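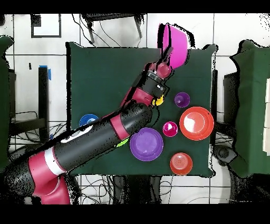

Gediminas Luik asked in his last note whether the walk would still go ahead with two of the original riders gone over to the support van, and whether the money already pledged would follow them. The answer to both is yes. The rest of this report covers the period since October.

Progress report to the Kairys Fund
Gratow to Zilska charity walk and ride for kidney research
10 March 2022

Participants
We have 50 people signed up, 13 of them on bicycles and the rest on foot. The two riders who moved to the van did so for medical reasons and remain part of the team. Their sponsors were written to in January. All but one agreed to leave the pledge in place, and the one who did not has been refunded.

Training walks have been held twice a month from the Flollia trailhead. Attendance was poor in December and picked up after the snow cleared. Everyone walking the full distance must finish two of the long training days before the start. Nine people still have one to do.

Route
The full route is 163 miles. The change from the version in your file is on the third day, when the county will have the river bridge closed for deck repairs. We now go north through Flollia and rejoin the old rail trail past the grain elevator. This adds four miles to that day, and we have taken the same distance off day four by moving the overnight stop to the high school gym. The school district has confirmed the gym in writing. We are waiting on the permit for the last stretch into Zilska.

Donations
We have received 641 individual gifts to date. Most came through the web page, but the envelopes handed out at the Gratow library did better than we expected and we have printed more. Two local employers have agreed to match what their own workers give. Those matches will be paid after the event and are not in the figures sent to you with the quarterly statement.

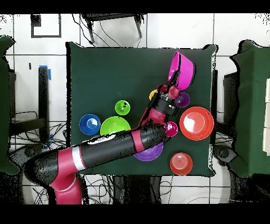 Spending and changes to the budget
Van rental went up. We covered the difference with the money set aside for printed shirts, which a sponsor is now paying for. First aid supplies were bought in February and came in a little under budget. No other line has moved.

Still to do
Get the Zilska permit signed.
Find one more driver with a clean record for the second van.
Send the medical forms to walkers who joined after the new year.
Settle the meal order for the gym stop, including the vegetarian count.

We would like to draw the second payment of the grant at the end of this month, as set out in the agreement. Receipts for the first payment are attached.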